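3.2 Storage furniture and the clearing of desks

The second part of the study looked at where small things end up when a desk has a shelf unit standing on it. Earlier work by Bach and Eskildsen at the Riltcombe site had dealt with drawers only, and its 37 households all owned a desk with a fixed cabinet. We wanted furniture that a person could move about and fill from the front without opening anything.

Two types of open unit were compared. The Molier unit has solid sides and hides its contents from anyone sitting to the left or right. The wire-mesh type has grid panels at the sides and back, with wooden boards to put things on, and was preferred by most of the people we spoke to in Zudetcombe. Their main complaint was that narrow items leaned against the mesh and slid – pens in particular. Fruit was rarely put straight on the boards. It was kept in a basket, and the basket was moved as one piece.

We therefore treated a basket and its contents as a single item when scoring, and a loose object as an item of its own. A desk was scored as clear when 50 per cent or more of the top was free, measured with the shelf unit left in place. Figure 4 shows the wire-mesh unit on a white desktop, and a yellow basket with a banana and a red fruit in it.

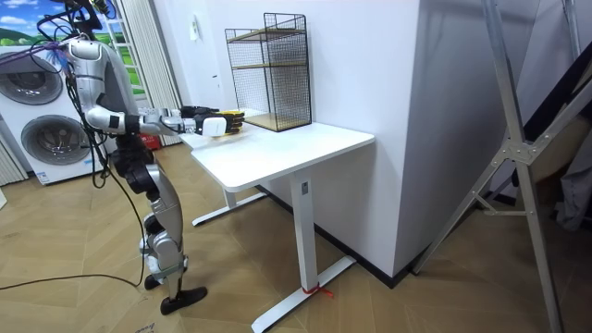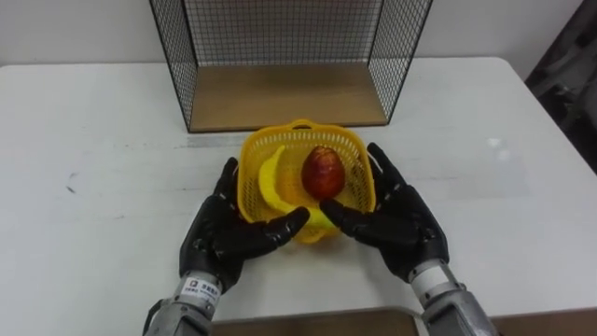

Figure 4. The wire-mesh shelf unit on the desk.

Scores were entered on the same sheet for both types of unit. Of the 57 sheets returned by the end of August, those from the Dương household were left out of the comparison, as the desk there was shared by two people who disagreed on what counted as put away. Their remarks are kept in the appendix. Items left on the floor were not scored at all – a choice we return to in Section 5, where the height of the lower board is also discussed.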